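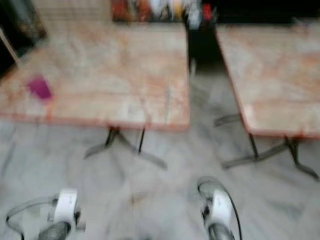 Cafés should stop buying small tables and leaving us to shove them together. I mean it. Went to Dumano again in April, 7 of us, and spent the first ten minutes lifting and dragging before anyone had a drink. Two pink marbled tops side by side with a gap of floor between them, dark metal feet splaying out underneath, and you're meant to choose which side of the gap your friends live on. Push them together and the feet get there first. Always the feet.

I like the marbled look, for what it's worth. Cheerful. Hides crumbs. But a pattern like that swallows anything pale you put down — reciept, napkin, the lid off your cup. Something bright purple shows up a treat. My keys don't.

What I want is one long table. Just one! Jarov has one, old and scratched, seats a dozen if people budge up, and strangers end up passing each other the sugar. Srithong had one too and swapped it for 3 little pedestal things last year. Haven't enjoyed a lunch there since.

The owners say small tables are flexible. Flexible for who? Someone on their own gets a table, fine, good. A family gets a puzzle. And a pedestal wobbles, so out comes the folded menu under one foot, and then somebody kicks it.

Zesent wanted £80 for a second hand bench when I asked. That's all it would take, a bench and a decent plank of a table along one wall. Keep the little ones by the window for the laptop people. They can have the wobble, they dont seem to mind it.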